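Vavatent 2: treaty text comparison for small offices

Vavatent is a desktop program that compares successive drafts of trade agreements, withdrawal texts and similar legal documents. It is sold by Jorkau to trade associations, regional governments and newsrooms. I used version 2 through most of July on a set of public negotiating texts, 300 documents in total, in English and French.

Installation is plain. The program indexes a folder, splits each document into articles and paragraphs, and assigns every paragraph a fixed reference. When a new draft arrives, it tries to match old paragraphs to new ones even if the numbering has changed. Negotiating texts are renumbered constantly, and a standard word processor comparison will mark a moved article as one deletion and one insertion. Vavatent marks it as moved and shows the wording changes inside it.

Matching was good on fisheries, customs and rules of origin. It was weaker on annexes. Tariff schedules laid out as tables lost their column headings in two files, and the program gave no warning. I found the fault only by checking against the source PDF.

Square brackets are handled properly. Text that one side has proposed and the other has not accepted can be filtered by party, as long as the draft labels the party. Nested brackets work up to three levels. Past that, the filter treats the whole passage as disputed, a safe default but a noisy one.

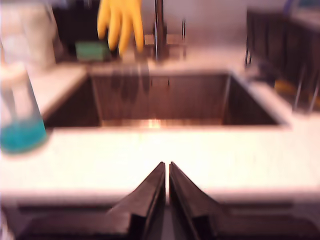

One subscriber wrote in to say that the bracket filter had failed on a services chapter with footnotes inside the brackets, and that support had suggested stripping the footnotes before import. The same message said the moved-article feature alone had paid for the license.

I could reproduce the footnote problem. A footnote containing a closing bracket ends the disputed passage early, and everything after it is shown as agreed. For anyone briefing a minister or writing on deadline, that is a serious error. Check footnoted chapters by hand until it is fixed.

The alert function watches a list of government and parliament web pages and fetches new documents as they are posted. The default interval is 20 minutes. It picked up a set of position papers released late on a Saturday, and the comparison report was ready before I had opened the originals. Reports export to PDF and spreadsheet. The spreadsheet is the better of the two - it keeps the paragraph references, and the PDF drops them.
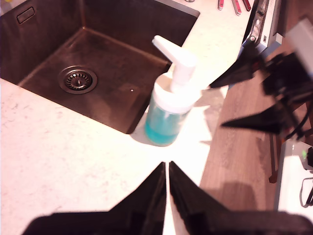 Memory use is high. On a laptop with 8 GB the full index was slow to open, and switching between languages caused long pauses. Splitting the folder by chapter helped.

I also ran a smaller set through Ikonen and Flallano. Ikonen is quicker but has no concept of a moved article. Flallano has better French and a cleaner reading view, but it works only in a browser, and some offices will not permit drafts to leave their own machines.

Vavatent is the one I would keep for long agreements with many rounds. For a single bill going through a legislature, Ikonen is enough. The manual needs an index, and the keyboard shortcuts listed in the back are still those of the previous version.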